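4.3 Wrist-View Perception and Handover Planning

The planner described in Section 4.1 assumes that the pose of the held object is known in the frame of the holding arm. For rigid tools with a fixed grasp this assumption is close to true. For the soft and irregular items in the Bisdale set it fails often, and most of the handover errors in our early runs came from this source. We therefore replaced the fixed grasp transform with an estimate that is updated at each planning cycle.

The estimator takes the wrist image of the holding arm and the joint states of both arms. A segmentation network first labels each pixel as own gripper, other gripper, held object, loose object or background. The own-gripper mask is not learned. It is rendered from the joint state and the calibrated camera model, then grown by 12 pixels to absorb errors in finger position. The remaining four classes come from a small encoder shared with the grasp scorer, so the added cost per frame is low.

The held-object mask is passed to an axis fit. We take the principal direction of the mask in the image and combine it with the known plane of the fingertips to obtain a line in the frame of the wrist. This gives the direction of the object but leaves two quantities open: the free length above the fingers, and which end is the wider one. The free length is read from the extent of the mask along the axis. The width profile is sampled along the same axis and compared with a stored profile for the object class. Objects whose profile is nearly constant are treated as symmetric, and the planner may then approach from either side.

Occlusion by the second arm needs separate handling. During the final approach, the receiving finger can cover part of the held object, and a mask that shrinks for this reason looks the same as an object that has slipped down into the grasp. To separate the two cases, we project the receiving arm into the wrist view and mark every pixel where it could hide the object. If the lost area lies inside this region, the last estimate is kept and its covariance is increased. If the lost area lies outside it, a slip flag is raised and the approach is stopped.

The planner itself runs in the Shimada middleware as a single node. It samples 90 candidate poses for the receiving gripper, arranged along the estimated axis and rotated about it. Candidates that place a finger within 17 mm of the holding fingers are dropped before the inverse kinematics call, which removes most of the expensive failures. The rest are ranked by clearance, joint travel and the predicted visibility of the object at contact. The last term matters more than we expected. With its weight at zero, the planner tended to choose poses in which the receiving hand blocked the view completely, and the slip check then had nothing to work with.

Cloth near the workspace is a further source of error. Folds have long straight edges and strong highlights, and a fold that touches the held object in the image can be merged with it, mainly when the two are close in color. Figure 6 gives a view of this type, with a yellow fold next to the corn-like object and larger cloths behind it. We address the problem with a boundary term in the segmentation loss and by adding cloth clutter to the training scenes.

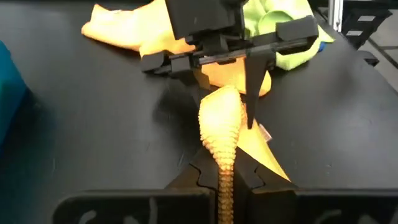 Figure 6. Wrist view from the holding arm, with the object upright between the fingers and the receiving gripper overhead.

The training set for the segmentation network holds 700 labeled wrist images. Labels were drawn in the Prernirlow annotation tool and checked by a second annotator — boundaries between object and cloth were always redrawn at full resolution. Images from the same arm motion were kept in the same split. Without this rule, nearly identical views appear in both training and test data and the reported accuracy is too high.

Two limits remain. First, the axis fit treats the object as straight, so an item that bends under its own weight is assigned an axis that passes beside its free end. A piecewise fit is possible but makes candidate sampling slower. Second, the rendered gripper mask depends on the wrist calibration. The Ferenov mount has to be recalibrated after each finger change, and an old calibration file shows up as a thin band of finger pixels labeled as held object. The node now compares the file's finger identifier with the one reported by the gripper driver and refuses to start when they differ. The check was added by Mayu Minami and is included in the released code.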